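Chore automation

Chore automation means getting machines to do the small jobs around a house or shop floor. I keep this entry up because I get asked all the time if we're there yet, and my answer is still "kind of!" Vacuuming, sure. Pouring tea into a small cup is a much bigger ask, with a handle to grip, a lid to mind and a spout to aim. 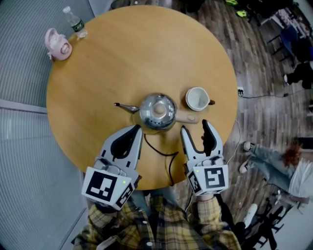 Grimer disagrees with me on the talk page, saying pouring is close to solved and the cleanup afterward is the hard part. Fair point, and I've left it in.

The Eltthorpe list, which I lean on a lot (maybe too much), names 162 household chores and rates 18 as ready for a machine working alone. Folding isn't one of them, and neither is wiping up a spill. I'd love to see both on there by next December.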